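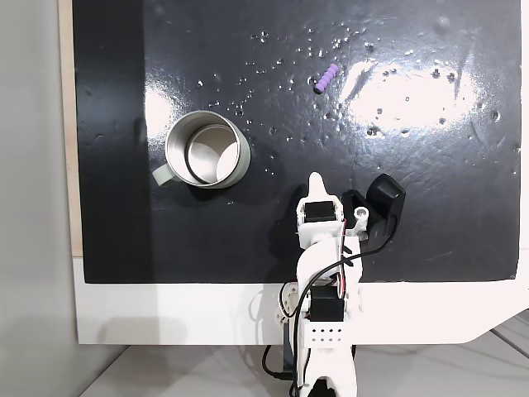 *3 minute read*

I'd been told to ring the bell twice at Fleton, so I did, and then stood there for ages with rain going down my collar. When the door opened she was already halfway through a sentence about the kettle. "Tea or coffee? I can do either but the tea's better, I'll be straight with you."

She asked me not to use her name (her sister reads everything on the internet, apparently), so she's just going to be "she" for this one. She runs the night walks out of Fleton, and has done since the old bus depot shut. I'd wanted to talk to her ever since I went on one last October and came home with mud up to my knees and a completely different idea of what an owl sounds like.

"Everyone thinks it's twit-twoo," she said, when I brought this up. "That's two owls! One goes twit, or kewick really, and the other one answers. People get quite cross with me about it."

The first walk she ever led was a bit of a disaster. She'd planned a loop round Mittal Wood, up past the water tower and back along the railway cutting, and hadn't tried it in the dark. "I'd done it in daylight loads of times. Loads. I got us to the second stile and I couldn't have told you which county we were in." They got back at quarter past one in the morning. Most of the group booked again, which she still finds baffling.

I asked about torches, mostly as I'd been told off about mine.

"You were that one!" she said. I was. She doesn't ban them, but she'd like them in your pocket. Her line is that your eyes need a good half hour to settle, and one person checking their phone puts the whole lot of you back to the start. "I have got it down to a sort of cough. I cough, they put it away, nobody's embarrassed."

She keeps a notebook for every season and let me have a flick through the current one. It's mostly weather and hedgehogs. On the inside cover she'd written 1,085, the number of people who've walked with her so far, and underneath it 237, which is the walks. I said that seemed like a lot of walks. "It's a lot of socks," she said.

We got on to money, which she didn't much enjoy. The walks are pay what you like, and last winter she had a small grant of £899 from the Fakard fund for reflective bands and a decent first aid kit. She'd like another one for a minibus, so people from the Zekis estate could come without having to find a lift home. "The last bus is at ten past nine. We've hardly set off by then. It's daft."

Does she ever get frightened out there? I sort of hoped she'd say yes.

"Cows," she said. "In the dark a cow breathing is the worst thing you have ever heard. Foxes I don't mind, badgers I don't mind, they're off before you've seen them. But you lean on a gate and there's this enormous breath right by your ear..." She did an impression, and it was horrible.

The new season starts with the Mittal Wood loop again, the short version, and she says to wear more than you think. I've put my name down. The torch is staying in the car.

11/10/18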